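4.2 Comparing the two wrist controllers

The makers of the Zellero controller claim that it holds a gripper steadier than the older Stutudby one on light, open objects. We were not convinced by the published figures, which come from solid blocks, and so repeated the test with thin-framed items that offer very little to hold.

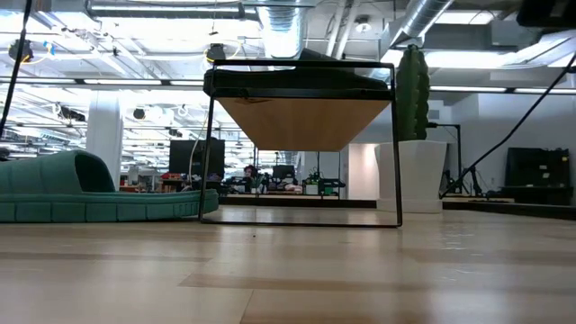 Each controller was given 94 attempts with the same gripper pads and the same start poses. Zellero failed on 7 of them and Stutudby on 24. That looks like a clear win, but we would be slow to call it one. Most of the Stutudby failures fell in a single afternoon session, and we cannot rule out a poor calibration -- the logs do not record when it was last done. The Rowbotham benchmark, with its 3,000 trials, reports a much smaller gap.

Low viewpoints brought a further problem. A thin black frame gives the camera few edges to work with, and a busy background shows straight through it. Neither controller can be blamed for a bad pose estimate, yet both were scored as if they could.
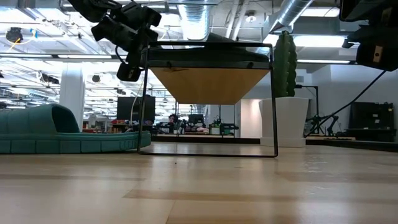 Figure 3. Low view across the tabletop, with the black wire-framed object at the centre and two black robot arms reaching in from above.

We therefore treat the difference as unproven until the Lillow runs have been repeated with calibration logged.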